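Chapter 7
Gripping Soft Materials: Notes from a Demonstration
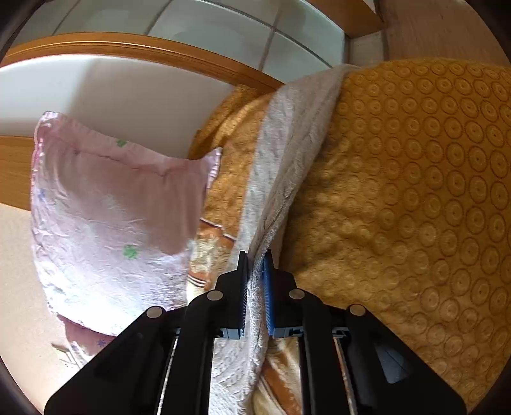 Most introductory treatments of robotic grasping begin with rigid parts. A block has fixed dimensions, and once the jaws have closed on it the position of every other point on the block is known. Cloth has no such property. The jaws control the small area between the pads, and the rest of the piece hangs, folds or drags according to its weight and its friction against whatever lies under it. A white terry towel held at its edge by two parallel jaws, with the rest of it spread over a bed cover, is a typical case: the fold between the finger pads is held and slightly lifted, while the greater part of the towel remains supported by the bedding. The pads themselves have ridged faces, one dark gray and one blue. Section 7.2 takes up the choice of pad surface in detail.

The chapter is organized around an open day held by Furkov at its Purava site on May 22, 2019. The morning was given over to packaging lines, which were treated in Chapter 5. The afternoon covered household textiles, and the material in this chapter is drawn from that session and from the log sheets handed out at the end of it.

Visitors were shown 3 tasks. The first was to pick up a towel by one edge. The second was to fold it in half. The third was to separate a towel from a blanket lying against it. The log sheets list 1445 attempts made during the weeks before the open day, of which 761 belong to the first task. In 689 of those 761 the towel was still in the jaws when the arm reached its stopping point. The sheets do not give a matching figure for the third task, and the presenters described that task as unfinished work.

Three points from the session are used throughout the chapter.

Closing distance. A looped fabric compresses a good deal before it resists. A jaw opening that would crush a cardboard sleeve may leave a towel free to slide. Furkov sets the opening by motor current, a method compared in Section 7.3 with the spring-loaded pads made by Flellov.

Pinch depth. If the pads take only the top of the fold, the fabric can roll out of the grip when the arm rises. If they reach too far, they may take hold of the layer underneath. Bed covers with a raised pattern make the second error more likely.

Visual separation. Strong contrast between the towel and its background helps the system find an edge. Printed cases and blankets supply many false edges, and the Godoy method for rejecting them is worked through in Section 7.5.

Before going on, the reader should be able to compute the normal force at a parallel jaw from motor torque and linkage angle (Section 4.6). Friction coefficients for cotton against rubber are listed in Appendix B.

7.1 Terms and Notation

The word "edge" is used in this chapter for the physical border of a cloth. The border found by the vision system is called a "contour." The two often differ.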